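Subject: Re: [temba-kitchen] Sourdough in a hot kitchen, and is the Demari flour worth it?

Wycliffe Ndung'u wrote:
> Hi everyone, I've been lurking since June and finally have a question.
> My loaves were lovely all spring and now they spread out like pancakes
> the second I tip them out of the basket. Same recipe, same starter,
> same oven. The kitchen gets really warm by the afternoon. I do the
> bulk rise on the counter for 6 hours like the recipe says and then the
> shaped loaf goes in the fridge overnight. Crumb is gummy with a few
> big holes near the top.
>
> Two questions. Is it the heat or did I break my starter? And has
> anybody tried the Demari bread flour? The store near me only has that
> and the Zulasov all-purpose.
>
> Thanks,
> Wycliffe

Hi Wycliffe, and welcome out of lurking!

I'm going to bet on the heat. I did exactly this my first summer with sourdough and threw out a perfectly good starter over it, which I still feel bad about. Six hours on the counter is a spring number. Whoever wrote that recipe had a cool kitchen and didn't think to mention it (recipes almost never do, and it drives me up the wall). In a hot room your dough can be all the way done in well under that, and every hour after that it's just getting slacker and stickier until there's nothing left to hold it up.

So quit watching the clock and start watching the dough. What helped me most was a straight-sided clear container with a rubber band around it. Put the dough in, put the band at the top of the dough, and see how far past it the dough climbs. I used to wait for it to double because that's what my mother's yeast bread did. For a warm kitchen that's too far! I stop at half again as big now, sometimes a hair less, and let the fridge do the rest. Remember that a warm ball of dough keeps right on rising in the fridge for a good while before the cold gets to the middle of it.

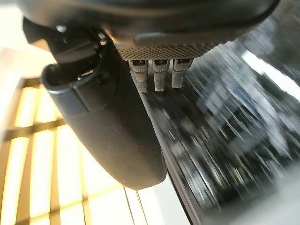 The other thing I do in summer is cheat on the water. If I'm mixing in the afternoon I use water straight out of the fridge, and if it's a really awful day I put the flour in the fridge in the morning too. It feels silly the first time. You'll think the dough is dead because nothing happens for ages, and then it wakes up and goes along at a nice easy pace and you get your evening back. You can also just use less starter. I cut mine in half when the weather turns and don't change anything else.

About the gummy crumb – a few big holes near the top with a dense layer under them makes me want to ask how the starter was doing on the day, because a loaf that didn't rise enough can look like that too. I know, I just told you it was going too long. But if you feed the starter at night in this weather and don't get to it till the next afternoon, it has eaten everything and is on its way back down by the time you mix. Then you've got tired, sour starter going into warm dough, and you can end up with a bit of both problems. Feed it in the morning, with more flour than you'd normally give it, and use it while it's still domed on top. If it has sunk in the middle, give it another feed and wait. I don't think you broke it. They're very hard to break. Mine spent two weeks at the back of the fridge behind the pickles and came back after a couple of meals.

Also, and please don't be offended, how long are you letting the bread cool? I cut into mine hot for a year and complained about gumminess the whole time. My husband still does it if I leave the room.

Now, flour. I've used both of the ones you mention. The Demari is my regular bag, and it's fine, good even. It takes up more water than the Zulasov does, so if you swap one for the other in the same recipe you'll notice the dough feels tighter, and for what you're dealing with that's a point in its favor. I like the Zulasov for pancakes and for dusting the basket and not much else. If money's a thing, mix them! I've done two parts Demari to one of the all-purpose and couldn't tell much difference in a sandwich.

While you're at it, hold back some of the water. Whatever your recipe says, leave out a few spoonfuls at the start and only add them if the dough seems to want it. Everybody online is so in love with very wet dough and I went along with that for ages, with bits of dough in my hair and stuck to the dog. A slightly drier dough that stands up makes a nicer loaf than a wet one that lies down, at least in my kitchen and with my hands.

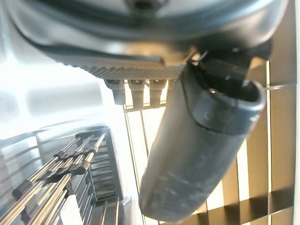
Shaping is worth another look too. When it's warm I shape twice. Once loosely into a round, then leave it on the counter under a bowl until it relaxes, then the real shape, good and snug, dragging it toward me so the skin pulls tight. If it spreads out flat during that rest, it's telling you it needs another round before it goes in the basket. Rice flour in the basket, by the way, if you're losing the skin of the loaf when you tip it out. And bake it straight from the fridge. Don't let it sit out to "come to temperature." Mine goes from the fridge door to the hot pot as fast as I can score it, and a cold loaf is so much easier to score anyway.

I keep a notebook (okay, the backs of envelopes) and looked up my best hot-weather loaf. It was bread flour, cold water, half the usual starter, 2 sets of folds and then hands off, in the fridge before supper. The finished loaf weighed 1237 grams, so it was a big one, and it was gone by the next night because my sister's kids were here.

Oh, and did anyone else get a Zolutik baking pot? The lid on mine has started to stick and I'm not sure if I should be oiling the rim or leaving it alone. I've been prying it off with a butter knife, which can't be good for either of them.

Wycliffe, let us know how the next one goes, and tell us how far it rose before you put it in the fridge. If it's flat again, slice it thin and toast it. Flat ones make great toast.

Marlene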